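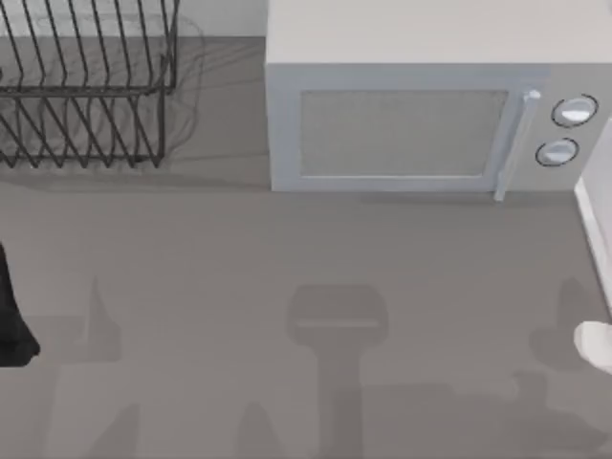

**Teaching the microwave door by remote control -- my demos are all over the place**

Hi everyone! I've been recording demos in the Bedley kitchen sim with two arms, steering them by hand from my desk, and I've got 149 takes of opening the microwave. The trouble is that I never pull the handle the same way twice. Sometimes I come in from above, sometimes from the side, and the trained policy seems to split the difference and hover in front of the door forever. Should I throw them out and start again, or just keep adding more? I'd hate to lose a whole month of evenings, but I will if I must.

**Grindero**

Oh, please don't throw them out yet! I did that once and was sorry for weeks. Sort your takes by how the gripper reaches the handle, keep the biggest pile, and train on that alone. Then record more in that one style -- slowly, with a little pause before you close the fingers. Also park the arm you aren't using in the same spot every time. Mine used to drift around while I was busy with the other one, and the policy picked that up too, bless it.

**Verbeke**

just record more. I have 840 and it works ok

**Bisard**

I'd go with sorting first as well. One thing to add: check your camera view during the pull, and if the wrist covers the handle, try a different approach angle before you record another batch.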